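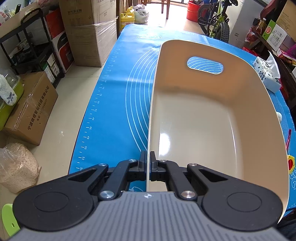
Nogueira Community Workshop
Minutes of the Storage and Supplies Meeting, November

Present: Edvin Rønning (chair), Caradog Hopkin (minutes), and representatives of the sewing, bookbinding and model-making groups.
Apologies: received from the ceramics group.

The meeting opened at 6:40 p.m.

1. Minutes of the previous meeting

The minutes were approved with one correction. Under item 4, "cutting room" should read "long room." The chair signed the corrected copy.

2. Bins for shared materials

The meeting considered whether the large beige plastic bins should become the standard container for shared materials in the long room. Members had before them the bin on the blue measuring mat. Mr. Hopkin noted the depth, the rounded corners and the handle opening in the end wall.

The sewing group supported the proposal. Its members find the smooth interior suitable for fabric, which catches on the wire baskets now in use. The bookbinding group asked that paper stock be kept out of the deep bins, as sheets at the bottom become creased when others are pulled from above. It was agreed that paper will stay in the flat drawers.

The model-making group raised the matter of small parts. Loose parts collect in the corners of a deep container and are slow to find. After discussion it was agreed that small parts may go into a bin only if they are first placed in a lidded box or a closed bag.

A quotation from Plokumeck for further bins of the same kind was tabled. The price is held until the end of the month. The meeting approved the purchase of seven bins, at a total cost not to exceed $173 including delivery.

Action: Mr. Hopkin to place the order.

3. Labeling

The chair reported that the present labels, supplied by Sosirow, peel away from plastic after a few weeks. Two members asked for tie-on tags, to be fastened through the handle opening. The sewing group objected that tags hang in the way when a bin is lifted. No decision was reached. The matter will return to the next meeting, and in the meantime each group will continue to mark its own bins as it sees fit.

4. Measuring mats

Members discussed the care of the blue mats. The printed ruler scale is in daily use by all groups, and the arcs are relied on by the model makers in particular. The following was agreed:

- Bins may be set on a mat while materials are being sorted, and are to be returned to the shelves at the end of the session.
- Glue, paint and hot tools are not to be used directly on a mat. Scrap board is kept under the window for this purpose.
- Mats are to be wiped with a damp cloth and left flat. They are not to be rolled or leaned against the wall.

The bookbinding group asked whether glare from the overhead lights could be reduced, as the printing toward the far side of the table is hard to read in the evening. The chair will ask the building office whether the lights above the long table can be switched separately.

Action: Mr. Rønning to contact the building office.

5. Tissues and cleaning supplies

It was agreed that a box of tissues will remain on the long table during sessions. Replacement boxes and cloths will be kept in the tall cabinet. The budget for these items was set at $120 for the coming year, unchanged from the present one.

6. Spring sorting session

The long room will close for one afternoon in the spring so that all shared materials can be emptied out, sorted and put back. Groups are asked to remove personal projects beforehand. Items left without a name will be moved to the Clilleck cupboard in the hallway and held there for one month.

The sewing group offered its surplus buttons, a lot of 1,000, to any group with a use for them. The model-making group accepted half.

7. Other business

The key to the tall cabinet has been returned. A second key will be cut and kept in the office.

The ceramics group's written request for shelf space was received too late for discussion and is carried forward.

The meeting closed at 7:55 p.m.

Minutes taken by Caradog Hopkin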